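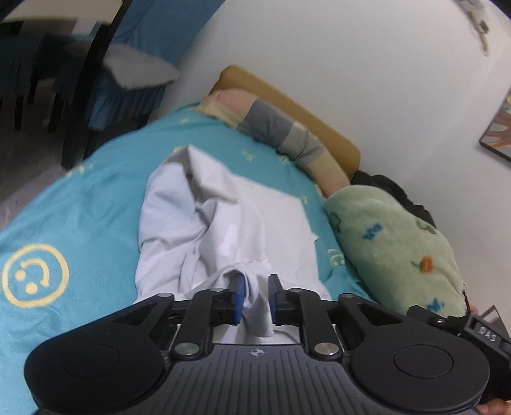 Unit 2, handheld gripper, cloth held between the blue finger pads.

To: gripper-maintenance list
From: Grímur Norðdahl, Equipment Support, Fudetex
Subject: Re: Unit 2, uneven closing on thin cloth

Dear colleagues,

Thank you to the Navarro site for the report quoted below. I am replying to the full list, as the same linkage is fitted to every handheld unit issued under the Anar project.

On Thursday, the Navarro site wrote:
> Unit 2 has begun to let go of thin cloth when the operator lifts. Towels
> and heavier items are fine. The left finger seems to arrive before the
> right. We have cleaned both pads and restarted the recorder, with no
> change. The unit has completed 282 grasps since its last service. Should
> we replace the pads, or is this a linkage matter? We would prefer not to
> send it back before the end of October.

Please do not replace the pads yet. A worn pad will usually slip on both sides, and an early left finger points to the linkage. The following check may be carried out on site and takes 19 minutes if the tools are at hand.

1. Switch off the recorder and set the unit on a flat surface, top plate up.

2. Close the fingers slowly by hand and watch where the pads meet. They should meet on the center line of the top plate. Record the offset, if any, on the service sheet.

3. Inspect the four silver rivets on the linkage arms, two low and two high. Hold each arm near its rivet and try to move it sideways. Any play that can be felt is to be reported. Do not tighten or strike a rivet – the arms bind easily, and a bound arm cannot be corrected in the field.

4. Brush lint out of the joints with a dry brush. Units used on bedding and clothing collect a good deal of it, and it tends to pack in behind the lower rivets. No oil is to be used at any point, as it travels to the pads.

5. Wipe the pads with a damp cloth and let them dry fully.

6. Repeat step 2. If the pads now meet on center, carry out 70 test grasps on a crumpled cotton sheet, pinching a single fold each time, and enter the number of drops.

If the offset remains after cleaning, or if any rivet shows play, the unit should be withdrawn and sent to the Wokach workshop with its service sheet. A replacement can be issued from stock, so recording need not stop.

Sites that have already seen this fault are asked to reply to the list with the unit number and the offset measured in step 2.

Regards,
Grímur Norðdahl
Equipment Support, Fudetex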